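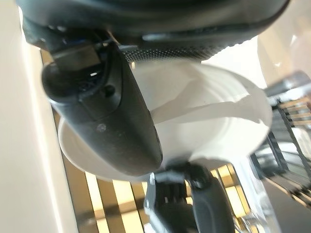 Nerbridge Kitchen Handling Group
Minutes of the May meeting, started 4 p.m.

Present: Rochelle Baptiste (chair), Latrice Tran, Esposito, two people from Relunen on the call, and me taking notes. I'm filling in on minutes this month, so if I've got your point wrong, tell me and I'll fix it before these go to the wider list.

1. Last month's minutes
Accepted with one change. Where it said "operators must watch the arm," it should say "one named operator must watch the arm." Rochelle asked for that wording back in April and I can confirm it's in my own notes from then, so no argument.

2. Where the house rules stand
We're on draft 5. The comment file had 134 entries in it when Latrice closed it, and a good number of those were the same complaint about section headings, so please, everyone, read what's already in there before you add a new one! Latrice merged the repeats and sorted the rest by topic. The topics that need talking through are grip on cups and bowls, reaching over the sink, the dishwasher door, and who gets to press stop. Everything else she'll settle by email.

3. Cups and bowls
This took up most of the first hour. The draft says a cup should be held "securely," and Relunen's point was that you can't check a word like that. Two people can watch the same grasp and come away with different answers. They'd like the rule to name where the fingers go. Their suggestion is that a grasp with one finger inside the opening and one outside is allowed for cups, provided the inside finger has been cleaned since it last touched anything that wasn't clean dishware.

Rochelle liked the first half and got stuck on the cleaning half (so did I, to be fair). Does the rack count as clean? Does the counter? We went back and forth and ended up with a short list that will go in as a note: racks and the insides of cabinets count as clean if they were wiped at the start of the session, counters don't, sinks never do. Esposito thinks we'll regret the bit about cabinets. Noted!

We also agreed that anything chipped comes out of the set right away, even when the chip is on the foot and seems harmless. Latrice will write that one.

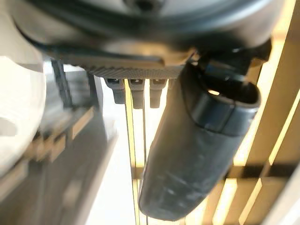
Next was the wrist. Draft 5 only talks about fingertips, and Latrice pointed out that the fingertips are the part everybody remembers to wipe. Seams, cuffs, the texture on a pad, the spot where a cable runs along a shell – those are where food and soap end up, and a quick pass with a cloth doesn't get into them. She wants the cleaning check to cover everything from the tips to the far side of the wrist, done under good light, with initials on the sheet. Agreed by all of us, including the Relunen folks, who asked that the sheet say which cleaner was used. Some cleaners are hard on soft pads and they'd like to be able to trace it later.

Action: Latrice to rewrite the cleaning section and send it round. I'm to make the sheet. One page, big boxes, please don't let me make it fancy.

4. Reaching over the sink
The current text says the arm may cross the sink "when needed." Rochelle read it out loud and we all sort of winced. It's needed all the time; that's how you get from the sink to the dishwasher.

We talked about speed instead. Relunen runs its arms at a reduced setting whenever there's dishware in the hand, and lets them move at normal speed when the hand is empty. I asked whether an empty hand swinging past a rack of plates is really any safer for the plates. That got a longer discussion than I'd expected, and we came out with the following wording, which is agreed for draft 6:

"Reduced speed applies whenever the hand is holding an item, and whenever the hand is within reach of dishware that is standing in a rack, a sink or on a counter edge. Reduced speed is 50 percent of the session's normal speed or lower."

I know that percentage will get comments. It's a starting point, we all said so, and anybody with test results for another figure should send them to Rochelle.
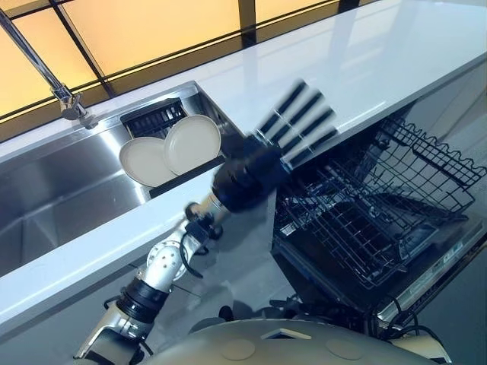

The other half of this item was the dishwasher door. When it's folded down it's a trip hazard for a person and a bump hazard for the base of the robot, and the draft treats it as furniture! New text: before the robot base moves at all, the operator says out loud whether the door is open or closed, and whether the upper rack is in or out. If the answer is "open" or "out," the base stays put and only the arm moves. Esposito asked if the software could check it for us. It could, on some setups, and the rule will allow that as an extra, but the spoken call stays.

Knives and anything with a point are out of scope for these rules. We've said it before and it's going on the front page this time.

5. Who presses stop
Short one. Anyone in the room can press stop, for any reason, and doesn't owe an explanation at the time. Only the named operator can restart. After a restart the arm goes to its rest pose before it does anything else, and if there's a dish in the hand, a person takes it out first, with the arm stopped.

Relunen asked what happens with remote operators. We agreed there has to be somebody physically present with a stop button in reach, and that person can't also be loading dishes by hand.

6. Trial at Hustia
Hustia has offered to run draft 6 for a month in its own kitchen and mark up whatever doesn't hold up in practice. Rochelle is keen. I am too – we've written a lot of this sitting at a table.

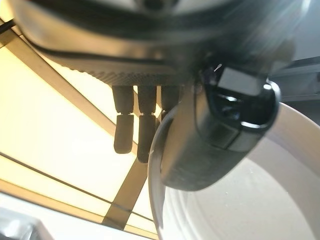

Esposito was less sure, and said that a month of ordinary use would mostly tell us which rules people skip when they're in a hurry, and that we ought to decide beforehand what we'd do about a skipped rule. Drop it? Make it shorter? His own view was that a rule skipped every day should be looked at by the people skipping it, with us listening, and he'd want that meeting set up before the trial begins.

Rochelle said yes to that and asked him to put it in writing for Hustia. He'll copy Latrice in.

We also want the trial notes to record near misses along with breakages. A bowl that slips and gets caught tells us as much as one that hits the floor, and it's the kind of thing that goes missing if there's no line for it on the form. I'll add a line.

7. Anything else
Relunen would like the word "gripper" used all the way through, even for hands with several fingers. Latrice would like "hand." We ran out of time and left it as it is, so draft 6 will have both. Sorry in advance.

The room booking for next month is still open. I'll email when I've got one.

Actions
Latrice – cleaning section, chipped items rule, email round on the leftover comments.
Esposito – note to Hustia on skipped rules.
Rochelle – collect speed results, confirm the trial start.
Me – cleaning sheet, near miss line on the form, room.

Closed at 5:50 p.m.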